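Sorting the Shrink Sleeve: A Conversation with Lilian Nyamweya

The Lekura Resource Recovery Center accepts household and commercial packaging from the eastern half of the county. Its plastics program is supervised by Lilian Nyamweya, who joined the center from the packaging firm Sheehan and has spent much of the past year on one item in particular: the full-body sleeve found on many tea and juice bottles. She spoke with the newsletter in the center's training room on a Thursday afternoon, shortly before the evening shift came in.

Ms. Nyamweya began with the distinction her staff are asked to learn first. A conventional label is glued to one part of a bottle. A shrink sleeve is a tube of printed film that is slipped over the container and heated until it grips. "To a shopper they look alike," she said. "On our line they behave very differently. A paper label comes away in the wash. A sleeve stays where it is unless someone has cut it."

The optical sorter at the Lekura center reads the outermost layer of whatever passes beneath it. When that layer is a different plastic from the bottle, the machine may send a sound container to the wrong bunker. Clear bottles are the most valuable material the center handles, and losing them to the mixed bale is a cost the program would prefer to avoid.

"The container underneath is often excellent," Ms. Nyamweya said. "It is clear, it is strong, and it can become another bottle. The film is what gives us trouble."

Since February the center has asked residents to do three things before placing a bottle in the bin: empty it, remove the sleeve, and put the cap back on. The instruction about the cap surprised a number of households that had been told the opposite for years. Loose caps fall through the screens and are lost with the glass fines. Attached caps travel with the bottle to the reprocessor, where they float free in the wash tank and are collected.

Ms. Nyamweya keeps to tea bottles when she explains the matter to visiting groups. They are familiar, and a clear one shows its contents, its neck and its printed film at a glance.

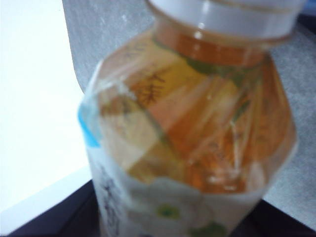 Raelene Sutcliffe wrote to the center in the spring to say that the sleeves were the hardest part of the new instructions. She had tried a kitchen knife, scissors and her fingernails, and she asked why the perforations never seemed to run the whole length of the film.

Ms. Nyamweya considered the letter a fair one. "She is right about the perforations," she said. "Some run from the neck to the base and some stop partway. If it stops, you start again from the other end. We do not recommend a knife." The center's leaflet now suggests pinching the film at the shoulder, where the bottle narrows, and pulling downward.

A trial was held at Vunport, the smallest of the drop-off sites, to learn whether a printed reminder would make a difference. Signs were placed above 13 bins, and 3000 leaflets went out by mail. Staff then inspected the plastics from 2 collections. Ms. Nyamweya declined to give results before the report is published, but she described the bottles as "noticeably cleaner" and said that liquid left inside remained the more common fault.

"People put the cap on tightly, as we ask, and there is still a third of the drink in there," she said. "It adds weight, and when the baler comes down it has to go somewhere."

Asked what she would change if the decision were hers, Ms. Nyamweya spoke of the design stage. She would like to see smaller labels, and film that floats in the wash tank while the bottle sinks. Kuvetti, a supplier of printed film, has sent the center samples for testing. She has been careful to make no promises on its behalf.

The training room is open to school and community groups by appointment. Visitors are invited to bring a bottle from home — emptied, if possible — and to remove the sleeve at the table with a member of the staff. Requests may be left at the front office.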